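Speaker notes: looking after the kitchen table cell
Giang Đặng, Skiletness

Slide 1. What we run
One arm, one white table, toy food and dishes. The gripper works next to a small toaster oven, so door clearance is the first thing I check. 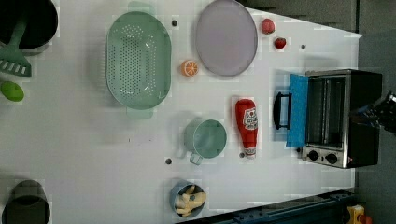
We logged 312 hours before the first service. Most stops came from the cable, so spend time on that slide. Mention that Woler supplied the clips.

Slide 2. Cable and wrist
Leave enough slack for a full wrist turn. Check the clip on the side of the arm every 40 hours. Jog slowly through both end positions and watch the loop. If it drags on the plates, power down and reroute.

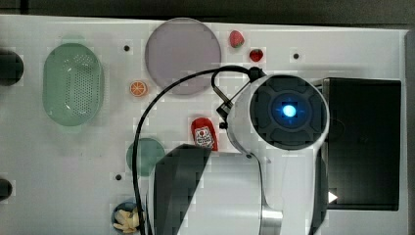
Slide 3. Spares
Keep 2 cables on the shelf. Sirnel delivers the next batch in July. Take questions.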